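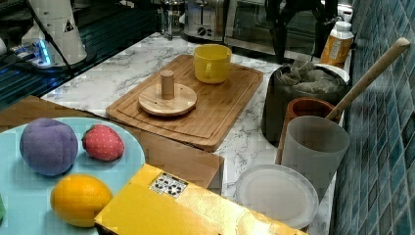 Skaltitz Bench Oil, 700 ml

For timber that has food put on it. Chopping boards, butcher's blocks, salad bowls, spoons, rolling pins, the breadboard your aunt gave you that has never once been flat.

Price: $34.00
In stock. Ships from our shed in one or two working days, or whenever Teodor gets back from the post office.

What it is

A blend of food-grade mineral oil and beeswax, thin enough to pour and thick enough that you'll know where you spilled it. It has no colour to speak of and smells faintly of honey for a day, then of nothing. It doesn't go rancid. Olive oil does, and if you've been using olive oil on your boards we won't tell anyone, but your sandwiches may.

We've been making it in the same pot since we stopped being able to buy the one we liked. Ottar Sæther worked out the recipe over one winter and a great many ruined tea towels. The first version set like a candle. The second never set at all and had to be scraped off a very nice camphor laurel board belonging to his brother Edvin, who has been reminding him ever since. The one we sell now is batch recipe 6.

What it does

It soaks into dry timber, fills the grain and slows down water getting in and out. Boards split when one side is wetter than the other for too long, so a board that takes up water slowly tends to stay in one piece. It also brings the colour up, sometimes alarmingly. A grey old board can turn the shade of strong tea in a minute.

What it doesn't do

Fill cracks. Fix a cupped board. Remove beetroot. Make a board dishwasher safe. We get asked the last one more than everything else put together, and the answer has been the same each time.

It isn't a varnish either. There's no film sitting on top to chip or peel, and it won't look glossy. If you want glossy, you want something else, and you probably don't want to be cutting onions on it.

How to use it

Wash the board in warm water with a bit of dish soap and stand it on edge until it's properly dry. Overnight is good. Two nights is better in a Hobart winter.

If the surface feels furry, rub it back with fine paper, 240 or thereabouts, going with the grain. Wipe off the dust.

Shake the bottle. The wax settles. In cold weather it settles a lot, and you'll need to sit the bottle in a jug of warm tap water until it moves again. Please don't microwave it. Inmaculada Soler in our office answers the emails, and she has a folder for this.

Pour on a puddle the size of a fifty-cent piece and spread it with a clean rag. Do both faces, all the edges and the end grain, which will drink the stuff like it's on someone else's tab. Keep adding until it stops disappearing. Include the juice groove if there is one, using a folded corner of the rag, and don't let it pool there.

Leave it for a few hours. Wipe off whatever hasn't gone in, and then buff it with a dry cloth. If the board still feels greasy the next day, you used too much. Buff it again and use less next time. Everybody uses too much the first time.

A new or badly neglected board wants 5 coats over a week. After that, once a month if you cook every day, or whenever water stops beading on it. Once a year if the board mainly exists to hold up a fruit bowl.

Bamboo

Bamboo is a grass and behaves like one. It takes up less oil than most hardwoods and takes longer about it, so go thin, wait, and wipe back hard. Two light coats will do more than one generous one. The glue lines between the strips won't absorb anything at all, and rubbing them harder won't change their mind.

How far a bottle goes

One bottle will see a family-sized board through a couple of years of regular use, assuming you aren't also doing the neighbour's. Wooden spoons use next to none. An end-grain butcher's block will use half the bottle in a weekend and look at you for more.

Sizes

200 ml, $14.00. Fine for a board and a few spoons.
700 ml, $34.00. The one most people buy.
4 litre tin, $149.00. For cafes, woodturners and the overconfident.

The tin has no pouring spout. We know. Ylva Myklebust has been on to the supplier about it since April, and in the meantime a funnel is a marvellous thing.

The details

Product code: 734
Ingredients: food-grade mineral oil, beeswax
Bottle: amber glass, screw cap
Suitable for: bare or previously oiled timber and bamboo
Not suitable for: varnished, lacquered or painted timber, stone benchtops, cast iron
Vegan: no, on account of the bees
Nut free: yes
Shelf life: we haven't found the end of it yet

On stone benchtops: put newspaper down. Oil left sitting on marble can leave a dark mark, and the mark will outlast your interest in chopping boards. Laminate just needs a wipe.

Rags

There's a sensible worry about oily rags catching fire by themselves. That's a problem with linseed, tung and other oils that cure in air. Mineral oil doesn't cure, so a rag used with this one can go in a jar with the lid on and be used again next month. If you also have a tin of Danish oil in the shed, keep the rags apart and lay those ones flat outside to dry.

Goes well with

Nurar board scraper. Steel, rectangular, dull to look at. Takes off dried dough and the top layer of last Sunday's roast without digging in. $18.00

Makokha rag bundle. Old cotton T-shirts, washed and cut square. You may already own some of these and be wearing one. $9.00

Dotico drying rack. Holds two boards on edge with air on both sides. Solves the problem of leaning them against the kettle. $27.00

Questions we get

Can I use it on a wooden toy? Yes, if it's bare timber. Give it a few days and a good buff before it goes back to someone who chews things.

Will it get rid of the garlic smell? No. Rub the board with half a lemon and coarse salt, rinse, dry, then oil it. Oiling first just gives you well-preserved garlic.

My board has a black patch where it sat in the wet. Sand it. If it's still black, sand it some more. Past a certain depth you've got a board with a black patch, and it'll still cut bread.

Can I use it on knife handles? Timber ones, yes. They come up beautifully. Wipe the blade before you put it away and mind your fingers, because the handle will be slippery until it's buffed.

Why is there white stuff in my bottle? That's the wax. See the jug of warm water, further up.

Do you sell the boards as well? We used to. Teodor's boards were lovely and took him so long that we'd have had to charge a car payment for each. He makes spoons now, when he feels like it, and they're gone by lunchtime.

Postage and returns

Flat rate of $11.00 anywhere in Australia, free over $90.00. Glass bottles go by road, so the west coast should allow an extra week. If yours turns up broken, send a photo and we'll post another. There's no need to send back the pieces, though one customer did, very carefully wrapped, and we've kept the box.

Unopened bottles can come back within 30 days. Opened ones can too if you really hate it, but tell Inmaculada why. Ottar likes to hear it second-hand.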